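Tidy-up demos: same start every time, or move things about?
Posted in Collecting and labelling, Jun 16, 2025

plandholm_nights
We're recording teleoperated demonstrations for a tidy-up task with a two-armed robot. The operator picks things up off the floor, one per hand where possible, and puts them in a bin by the door. So far we have 40 episodes, all in the same room with the objects in much the same places.

A policy trained on those does fine when the toys are where they always are. Move the car a hand's width and the right arm goes to the old spot and closes on nothing. The left arm copes a bit better, and I don't know why.

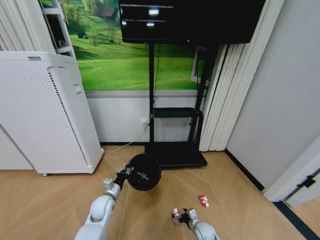 Left gripper on the black disc, right gripper low over the floor near the toy car.

Should I record another 40 with everything shuffled, or keep the layout and fix it in training? We log with Tono, head camera plus joint positions. Room time is limited, so I'd like to get this right first go.

Prilloter
Shuffle. We made the same mistake in March and more training didn't help us at all. If every episode starts the same way the model can get by on the arm positions and hardly needs the camera.

What worked here was 13 start layouts written on a card, with the operator working down the list. Left to choose, people put the toys back where they are easy to reach. Change these between episodes:
where each object lies, and which way it points
which hand goes first
where the base is parked

Leave the furniture alone for now. A TV stand and an air purifier give the model something steady to look at, and you can move them in a later batch. Do watch cables on the floor though — ours ended up in a gripper twice.

Keep the old episodes. Mix them in, but don't let them be more than half of the set. Also keep a few where the operator misses and tries again, as long as the second try is clean. Mark them so you can take them out later.

major_tom_cat
more data always helps. just record more

plandholm_nights
Thanks. Going with the card. I'll hold back 2 layouts for testing and record the rest this week.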